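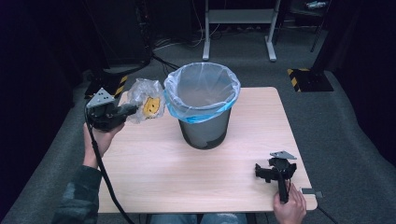
Silura keeps records of stage and screen actors - contracts, programs, cast lists, press cuttings and recorded interviews. Ettore Marino started the archive with 2 cabinets of theater programs; it now holds 3005 files. Duplicates are discarded only after both copies have been compared.

## Access

Renzo Longo handles requests from families, biographers and broadcasters. Replies take five working days. Material from the Treno collection is read on site only - no loans.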